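Skeveo House – Frequently Asked Questions for Guests

Please read this page before you write to us. Most answers are here, and we update it when guests ask something new.

When can I check in?
Check-in is from 3 pm until 9 pm. If your train arrives later, tell us one day before and we will leave the key in the box next to the side door. The code is sent by text message only.

Is breakfast included?
Yes, for all rooms. It is served from 7 to 10 in the ground floor dining room. We have bread, eggs, cheese, oatmeal and two kinds of jam. Fruit is free during the whole day, also for guests who leave early and miss breakfast.

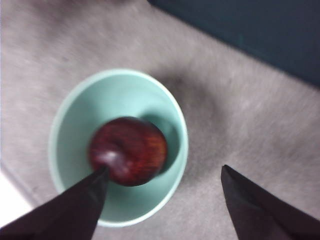

Help yourself to an apple.

Can you cook without gluten or milk?
We can, but we need to know it when you book. Our kitchen is small and we cannot promise that it is completely free of traces.

How many rooms do you have?
There are 13 rooms on three floors. The house has no elevator. Rooms 1 to 4 are on the ground floor and are the best choice if stairs are difficult for you.

Can I use the kitchen?
The shared kitchen on the second floor is open to guests from 11 am to 10 pm.
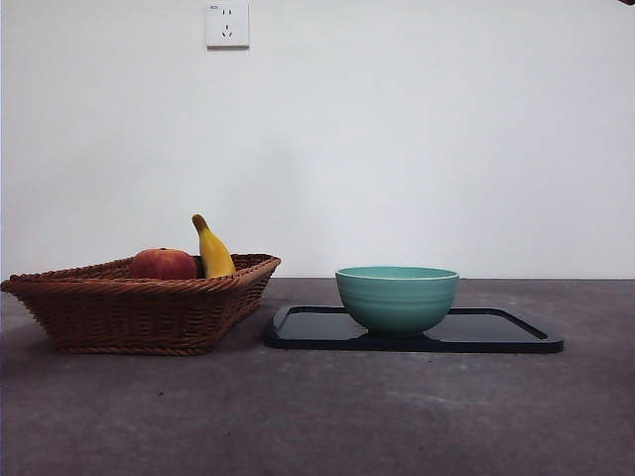

You may cook simple meals there, and we ask that you wash your dishes the same evening. Please do not fry fish, the smell goes into the bedrooms. Trays, bowls and the fruit basket should stay in the kitchen – a black tray like the one shown is easy to forget in a bedroom, and then the next guest is looking for it. Food in the refrigerator must have your name and the day you leave.

Do you have parking?
We have four places behind the house, and they cannot be reserved. The public lot on Stonier Street is 400 meters away and costs nothing on Sundays.

Can I bring my dog?
One dog per room is welcome in rooms 1 and 2. The price is 13 dollars per night. Cats we cannot accept, as Huia Rewi, who cleans the rooms, has a strong allergy.

What is the cancellation rule?
You can cancel without cost until 48 hours before arrival. After this we charge 40 percent of the first night. In March the heating is serviced and the house is closed for one week, so please check the calendar first.

Who do I call if something is broken?
Brodie Stubbs is on duty at night. His number is on the inside of your room door.

Last updated: 2025-07-08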